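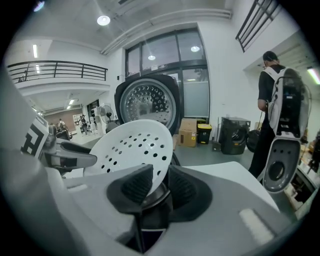 白いざるとグリッパー。後ろに丸いステンレスの穴あき板。左に白黒マーカー。

26/6/19 プロルライン(Plolline)手持ちグリッパー 作業メモ
書いた人:馬(Eun-ji Ma)

前回の続き。今日の目的は、黒いゴムの指パッドで薄い縁の物をどこまで持てるか、しらべることです。いままでは箱と布でしか練習していませんでした。ざるは縁が丸くて、面は穴だらけなので、パッドの溝と相性が悪いと私は予想していました。

パッドについて
・新しい型で作ったもの。硬さはショアAで70。Trineroで買った材料の残りを使った。
・溝の間隔は5 mm。前の版より広い。
・表面に離型剤が残っていた。アルコールで二回ふいた。一回では足りなかった。
・裏のねじは手で回しただけでは緩む。Stojanさんから青いロック剤を借りた。返すのを忘れないこと。

持ち方の結果
縁を浅くはさむと、ざるは重い方へ回ってしまいます。深くはさむと回りませんが、今度は三日月形の部品に縁が当たって、最後まで閉じません。中間の深さだと、傾けても止まっていました。ただし、深さを毎回同じにすることは私の手ではむずかしいです。ハウジングに線を一本引いて目安にしようと思います。Loubnaさんは線よりも小さい段差のほうがよいという意見です。見なくても指先でわかるから、と。たしかにそうですが、段差は印刷をやり直す必要があるので、まず線で試します。

ばねは400 gのものに替えました。引き金が重くなって、長く使うと人差し指が痛いです。力の弱いばねでも、てこの比を変えれば同じ力が出るはずです。計算はまだしていません。

マーカーについて
左のグリッパーのマーカーは、斜めから見る角度になると検出がときどき切れます。記録を見ると、切れるのは手首を内側に大きく曲げたときに集中していました。台座の角度を変えるか、マーカーをもう一枚増やすか、まだ決められません。増やすと横に出っ張って、狭い棚の中で引っかかる心配があります。Vascoさんは「先に印刷のつや消しをやれ」と書いてくれました。光の反射が原因の可能性もあるので、これは次にやります。紙はBristonのマット紙がまだ引き出しにあります。

あと、穴あきの金属板が後ろにあるとき、特徴点の対応が乱れたところが一か所ありました。同じような穴がたくさん並んでいる物は、ソフトにとっては見分けにくいようです。ざるも同じ理由で悪いのかもしれません。背景を変えた記録と比べるまで、結論は書かないでおきます。

背負い式のリグについて
肩ひもの長さは人によって合わせ直すこと。私に合わせたままFidelさんが背負ったら、ケーブルが引っぱられてコネクタが半分抜けました。警告は出ませんでした。抜けたことに気づいたのは、ファイルを開いて片方の手の値がずっと同じだったときです。記録を始める前に、両手を一回ずつ開いて閉じて、数字が動くことを確かめる。この手順を入口のホワイトボードにも書きました。
使わないときにグリッパーをぶら下げておくと、歩くたびに揺れて、先が物に当たります。ひっかける金具を腰の高さにつけたい。金具の図面はSeyoumの共有フォルダにあるとStojanさんに聞きましたが、見つけられませんでした。もう一度聞く。

耐久試験
開閉2,000回を、Loubnaさんの作った台で昼から回しました。パッドのはがれはなし。軸の穴が少し広がって、手でさわるとがたがわかります。真ちゅうのブッシュを入れるか、軸を太くするか。工房の旋盤は予約が必要なので、太い軸を買うほうが早いかもしれません。

次にやること
・ハウジングに深さの線を引く(油性の白ペン)
・マーカーをマット紙に印刷し直す
・てこの比の計算。紙に書いてからCADを直す
・金具の図面の場所をStojanさんに聞く
・ざるの記録を、無地の背景でもう一度とる

追記:引き金の戻りが左だけ遅い。グリスの量だと思う。右はうすく塗っただけで、左は私が多くつけすぎた。ふき取ってから比べる。

追記2(Fidel):10月の公開日に出すなら、肩ひもの調整は来た人が自分でできる形にしてほしい。今のバックルは固すぎる。
→ 馬:了解です。部品箱にあるバックルを、次の作業日に二種類つけてみます。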